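To: workfloor list
Subject: Re: Re: front desk tasks and the Pirkora trial

On Sunday, the site coordinator at Nodereck wrote:

> The Pirkora trial moves to the front desk in November. Staff will
> record everyday tasks with the hand-held grippers: answering and
> replacing the phone, moving the plants, clearing the desktop. We
> have 339 usable recordings from the Faswood site and want to reach
> 1,779 before the review. Nobody's hours are affected. The aim is to
> take the boring parts off people's hands so they can spend more
> time with visitors.

I've read this three times and I still have questions, mostly about the last two sentences.

"Nobody's hours are affected." Does that mean until the review, or after it? Faswood was told the same thing in nearly the same words. Nobody there was let go, I grant that. But two reception posts came open over the summer and neither was filled, and the people who stayed now cover the desk between recording shifts. On paper no hours changed. Ask them what their day looks like.

Then "the boring parts." Who made that list? I worked a front desk for 13 years before I moved to scheduling. Picking up a phone is a small movement. The work is in knowing that the man on the line has called twice already and shouldn't be put on hold again. I don't see how that gets into a recording of a hand and a handset.

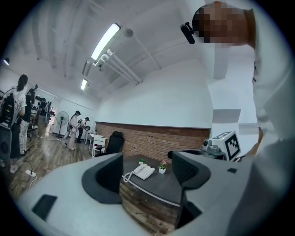 I'm not against the trial. Some of the lifting and sorting at Görtz went over to machines and people's backs are better for it. I'd sign up for more of that tomorrow. But over there they asked the crew first which jobs they wanted rid of, and the answers surprised management – the heavy carts came fourth. Top of the list was retyping delivery notes, and that took a cheap scanner.

What I'd like answered on this list, in writing, before November:

1. Is recording paid as its own task, or is it squeezed in around the normal shift?

2. Can a person say no to it without that showing up in their appraisal?

3. Who owns the recordings if the Pirkora contract ends, and can we have ours deleted?

4. What happens to a post that comes open while the trial is running?

The fourth matters most to me. I've had "we can't know that yet" as a reply once already, in the hallway. Fine, then put in a date by which it will be known, and freeze the posts as they are until then.

Also, a smaller thing. The sign-up sheet has an evening slot with one person on the desk and recording at the same time. If the phone rings for real, which one wins? I'd say the caller – but it should be on the sheet.

I'm on lates this week, so replies from me will be slow before noon.

– R., scheduling, Nodereck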